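Le repas de midi au bureau, suite et (pas) fin

Bon, je vous avais promis un billet sur mes déjeuners de septembre, et comme trois d'entre vous m'ont relancée par mail, je m'y mets ce soir, avec une tisane et les pieds sur la chaise d'en face.

Pour ceux qui arrivent : j'ai changé de boulot après l'été. Avant, j'étais à deux rues de chez moi et je rentrais manger. Maintenant je travaille chez Ustumgate, tout au bout de la ligne de tram, et autour il n'y a qu'une station-service et une boulangerie qui ferme à 13 h. La première semaine j'ai mangé 5 sandwichs thon-crudités. Le mardi suivant j'ai craqué et j'ai ressorti mes boîtes !

Ma collègue Seul-gi Gil, qui prépare tout le dimanche soir depuis des années, m'a donné sa méthode : une céréale, un légume rôti, un truc qui a du goût, et la sauce à part. Moi je rate toujours la sauce à part (je l'oublie dans la porte du frigo, elle y vit très bien). Mais le reste marche. J'ai fait des lentilles au cumin, un riz aux poireaux que j'ai adoré, et un gratin de courge que je ne referai pas, trop d'eau, on aurait dit une soupe qui boude.

Côté budget, j'ai noté mes courses de midi sur le mois entier, pain compris, et comparé avec ce que me coûtait la boulangerie. Je gagne de quoi me payer un ciné par semaine, et il me reste du pop-corn. Min-kyu Cho, au bureau d'à côté, soutient que je triche parce que je ne compte pas l'huile d'olive. Il a raison, je ne la compte pas.
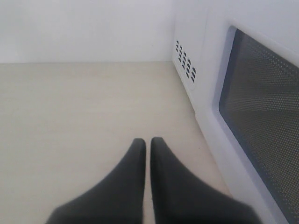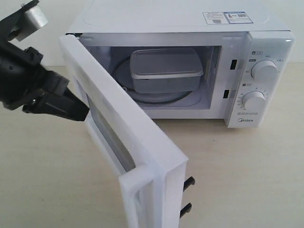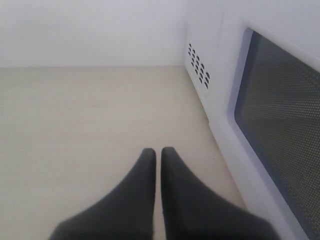
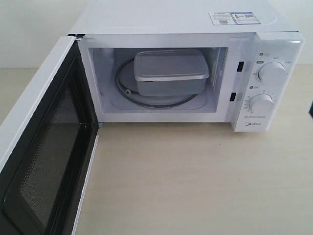 Reste la grande question du réchauffage, parce que mon riz aux poireaux sort du frigo en bloc, comme une brique. J'ai essayé à pleine puissance (bords brûlants, milieu glacé), puis à puissance moyenne avec une cuillère d'eau, et là c'est beaucoup mieux, surtout si on remue à mi-parcours. Je pose aussi la boîte un peu décalée, comme celle en plastique translucide de la dernière photo, qui est vers le fond à droite du plateau tournant : chez moi le milieu du plateau chauffe moins bien que le bord, allez savoir. Et le couvercle, je l'enlève et je le pose dessus de travers, après une histoire de sauce tomate que je préfère garder pour moi.

La semaine prochaine je tente les boulettes de pois chiches de Seul-gi. Elle jure qu'elles se congèlent, j'ai des doutes, et mon congélateur est déjà plein de pain. Si vous avez une recette de midi qui supporte bien deux jours de frigo, sans poisson par pitié pour l'open space, mettez-la en commentaire, je les lis tous !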